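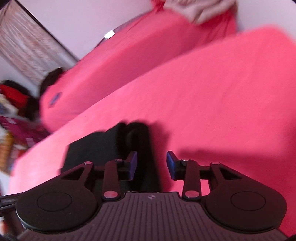

Hoàng wrote:

> Has anyone on here dyed a fitted sheet at home and had it come out even?
> Mine are a queen set from Trinard, cotton, faded to a sort of tired
> salmon on one side. Want to go back to a strong color. The bathtub
> scares me, the washer scares me more. Also does dye take on the
> elastic or do I end up with a pale ring all the way round?

Quick one before work, sorry for typing.

Use the washer. Front loader is fine if you can add stuff after it starts, top loader is easier. Did 2 sets in February, one in the tub and one in the machine, and the tub one was blotchy where the cloth folded over itself. You cannot stir a queen sheet in a tub. I tried – my back was out for days.

What I did, more or less in order:

Wash it first, hot, no softener. Softener is what gives you spots. If you've used it for years wash 2 times.

Weigh the sheet dry and buy dye for the weight, don't go by what the packet says about "one bed sheet". Mine needed 3 packets for a strong color. With 2 it would have been pastel.

Dissolve the dye in a jar of hot water and strain it thru an old stocking. Sheet goes in already wet. Salt after the first 10 minutes, not before.

Rinse cold till it runs clear. Takes forever. Then a normal wash on its own, and keep white pillowcases away from it for more than a few weeks, I lost a good pair that way.

Elastic – it depends. Elastic is usually sewn inside a cotton channel so you only see the cotton, and that takes fine. The stitching is the thing that won't. It's polyester thread nearly always and stays whatever color it was. On a bright sheet you notice it for a day and then you don't.

Check the label on yours again, I had a Trinard set once that said cotton on the front of the pack and 40 polyester on the tag. If it's a blend you want the other kind of dye and that one needs a pot on the stove, so forget it for a queen.

Sultis is the brand I used, Branarlow had it on the bottom shelf by the shoe polish. They were out of the reds last time I lookd. Call first.

Run an empty hot cycle with bleach after or the next load is pink socks.

Have to go, will check the list tonight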